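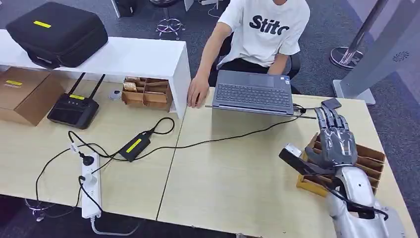 Wood Grain Is Not a Specification
Shahram Mohammadi
2018-09-24

Most office purchasing documents describe a desk by its color and its width. A typical line reads "table, light wood, 1200 mm." Two products that meet that line can differ by a factor of four in how long they last, and the buyer has no way to tell from the catalog page.

My argument is that surface and edge data should be mandatory on any order above ten units. The information exists. Manufacturers test for abrasion, for heat, for edge adhesion and for deflection under load. They leave the results out of the brochure and send them if asked, usually within a day or two.

Consider abrasion. A printed decorative layer under a thin wear coat will begin to show the core color where forearms and laptop feet rest. On the desks I tracked at our Karnstead office, the first visible wear-through came at 1187 days on the front edge, in a strip the width of a hand. The middle of the same desks was unmarked. A single abrasion figure for the whole top would not have predicted this, and I would like to see the front edge tested separately.

Edges fail earlier than faces in any case. Edge banding applied with ordinary hot-melt glue softens near radiators and lets in water from cleaning cloths. Once the core swells, two tables pushed together no longer meet at the same height, and a sheet of paper laid across the joint will tell you so when you try to write on it. Kofler quotes its banding adhesive by type. Durnidetti did not when I last ordered, in August, and supplied it after one email.

The usual objection is cost. The better top added 4000 to our last order, on a base of 3000 per room over several rooms, and the purchasing office asked what it was getting for the money. That is a fair question. The answer is the replacement interval, and the interval cannot be calculated without test data - so the cheaper top wins by default each time the data is missing.

A second objection is that offices now refit so often that durability is wasted. Some do. Breltidley, where I worked before, moved 300 desks between floors and reused nearly all of them. Moving is harder on a desk than use, and the damage was almost entirely at corners and leg fixings, two places the catalog said nothing about.

I would start with four lines on the order form: abrasion class, edge adhesive, core density, and fixing type. A supplier who can't fill them in should be asked again before the order is signed.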